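Drawers, Doors and Other Things That Stick

281 shares | 23 comments

We moved into this house in a dry spell, which is how it got past us. Every door swung. Every drawer glided. Then came the first wet March and the whole place seized up like an old man getting out of a deckchair. I have spent the years since learning to unstick it, mostly by doing the wrong thing first, and this page is where the results are kept. It started as a list inside the cupboard door, until the cupboard door stopped opening.

Before you plane, sand, hit or swear at anything, find out where it is catching. Slide a sheet of thin paper round the gap with the door shut and mark with a pencil every place where the paper stops. For drawers, take the thing right out, turn it over and look for the shiny patch. Shiny means rubbing. If the shiny patch is on the runner, you are in for a pleasant afternoon. If it is on the side of the drawer, the carcass has gone out of square and you should put the kettle on first.

A plain candle is the best tool I own for this, and it spends the rest of its life upright in a holder, earning its keep in power cuts.
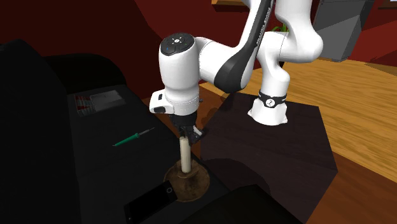
WOODEN DRAWERS

Take the drawer out and empty it. Yes, all of it, including the batteries that may or may not be flat. Brush the fluff out of the runners with an old toothbrush and wipe them with a cloth that is barely damp, then leave the lot alone overnight.

Next day, rub the candle hard along the bottom edges of the drawer and along the runners it sits on. You want to see a faint dull streak. Put the drawer back, work it in and out a dozen times, and do it again on any stretch that still grumbles. Plain white or cream candles are the ones to use. Scented ones work too, but my sister-in-law did her chest of drawers with something called Winter Fig and her jumpers smelled of pudding until May.

Soap is the traditional alternative, and I used it for years. It is fine in a dry room. In a damp one it goes tacky and you end up worse off, with a drawer that smells very clean and will not move. Cooking oil is a bad idea anywhere, and spray oil is a bad idea on bare wood. Both sink in, collect dust and turn into a sort of brown fudge.

If waxing makes no difference at all, check that the drawer is in the right slot. I once spent most of a weekend easing the third drawer down in a chest that turned out to have been shuffled by the previous owners. They look identical. They are not. Number them on the back in pencil when you get them sorted.

METAL RUNNERS

Different animal. Wipe off the old grease with a rag and a little white spirit, with the window open. Pick out hair and crumbs with a cocktail stick. Then a small amount of silicone spray on the cloth, wiped along the track. Spraying it straight into the unit gets it on the floor, and you will discover the patch in your socks.

A drawer that drops at the front when you pull it out usually has a loose screw at the back of the runner. Tighten it. If it just goes round and round, take it out, pack the hole with a matchstick and a dab of wood glue, snap the stick off flush and put the screw back once the glue has gone off.

INTERIOR DOORS

Try the hinges first. Nine sticking doors in ten, at least in this house, are sagging doors, and a sagging door rubs at the top on the handle side. Open it, hold the handle and lift. If it moves up and down, the top hinge is loose. A turn of the screwdriver has cured more doors here than every other method put together, and I would like back the hours I spent with a plane before I knew it.

If the hinges are sound and the door only sticks in wet weather, leave it until it dries out. I mean it. Wood that you shave down in February will leave you a gap in July that you could post a sandwich through. Rub wax along the edge where it catches and put up with it. Should you still hate it by late summer, plane it then, a little at a time, and seal the bare edge with varnish or paint the same day. Do the top and bottom edges too. They are almost never painted and they drink.

Squeaks are a separate complaint. Tap the hinge pin up, wipe it, give it a rub of wax or petroleum jelly and drop it back in. One pin at a time, please. My neighbour Hélder Matos took out both and met his airing cupboard door coming the other way.

The screwdriver should fit the slot. I know everybody has one favourite that does for everything, and everybody has a drawer full of chewed screws to go with it.

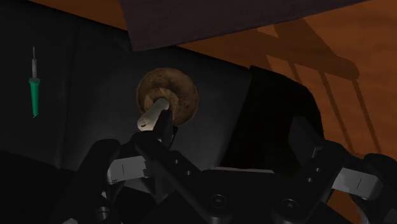

JARS, LIDS AND STOPPERS

Run the lid under the hot tap for half a minute, dry it, and use a rubber glove. If that fails, slip the handle of a teaspoon under the rim and lever gently until you hear the little pop. Banging it on the worktop works as well, though it works on the worktop too.

For a glass stopper jammed in a decanter, put a few drops of cooking oil round the join and stand it somewhere warm, not hot, for a day. Tap lightly from alternate sides with a wooden spoon. Patience is cheaper than a decanter. Mine was a wedding present and I was two days into being patient when somebody else in the family was not.

Honey and treacle lids should be wiped before they go back on. I have been saying so in my own kitchen for years and have nothing to show for it.

SASH WINDOWS

Usually painted shut. Run a sharp knife down the join between sash and frame, inside and out, going gently. Then press the heel of your hand against the frame at each corner and work your way round. No chisels. Once it moves, wax the channels exactly as you would a drawer.

If a cord has snapped, that is a bigger job and I have paid for it every time.

ZIPS

Candle again, up and down both sides with the zip closed, then work it open. A soft pencil does for metal teeth. On a pale coat, stick to the candle.

A READER WRITES

Atieno Odera asks what to do about a garden gate that sticks only when she is carrying shopping. I have one of these. Ours was cured by moving the latch down a touch, but I still kick it out of habit.

Next month: wobbly tables, and why the folded beer mat was right all along.

Contact | © Household Notes | Back to top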